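4.2 Handle Localization and Self-Masking

The door-opening skill in Lirska takes a single RGB view from the robot and returns three things: a 2D region for the handle, an estimate of the lever axis, and a mask of pixels that belong to the robot. The first two are passed to the grasp planner. The third is used to discard pixels before any of the geometry is computed. In an earlier version of the stack we ran the handle detector on the full view and filtered afterward, and most of the bad grasps we traced came from the robot's own housing being treated as part of the room.

The self-mask is computed in two steps. We first project the robot's link meshes into the camera using the current joint angles. The projected outline is then grown by a fixed margin to cover parts that are missing from the meshes, mainly cables and connectors. These parts are modeled in the renderer but not in the planning model, and we kept that mismatch on purpose, as the same mismatch exists on hardware. A margin that is too small leaves thin strips of cable in the input. A margin that is too large eats into the floor line, which the plane fit needs.

The training set was rendered in Clurngate with wall texture, door color, floor material, and camera pose drawn independently for each episode. We generated 1,955 episodes and kept 1,727 after removing those in which no part of the handle projected into the view. Episodes with a partly visible handle were kept. They are common when the base stops too close to the door, and a detector trained only on complete handles tended to report nothing at all in these cases. Figure 3 gives one such view: the rosette runs past the left border while the lever is still in sight, and the housing covers much of the lower right.

For a partly visible handle the detector predicts the lever axis directly and reports the pivot as uncertain. The planner does not try to grasp on an uncertain pivot. It asks the base controller for a small corrective motion that brings the handle toward the image center, then queries the detector again. We cap this at three corrections, after which the skill returns a failure to the task layer and the base backs away to a fresh approach pose.

The door plane is fitted separately. We use the boundary between door and wall where one can be found, together with the floor line, and solve for the plane that best agrees with both. Shadows near the handle were a problem for the first version of the edge extractor, which sometimes took the border of a soft shadow for a panel edge. Adding a penalty on low-gradient edges fixed most of these cases – the remaining ones involve dark doors, where the true edge is weak as well.

The network was trained for 2,000 steps with a batch size of 128. Longer training improved the handle region slightly but made the axis estimate worse on wall textures held out from training, so we stopped there. The Ljungberg baseline was trained on the same episodes with its published loss and our self-mask, so that the comparison in Section 5 reflects the detector alone.

Figure 3. Simulated view from a Clurngate episode with a partly visible lever handle. The dark housing with blue trim is part of the robot and is removed by the self-mask before the door plane is fitted.
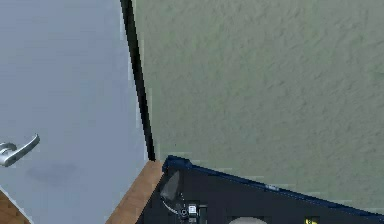 At run time the mask is recomputed for every query, including those made during a base correction. Joint angles are read at the image timestamp and interpolated when the two clocks disagree. If no joint reading exists on either side of the timestamp, the image is dropped and the planner waits for the next one.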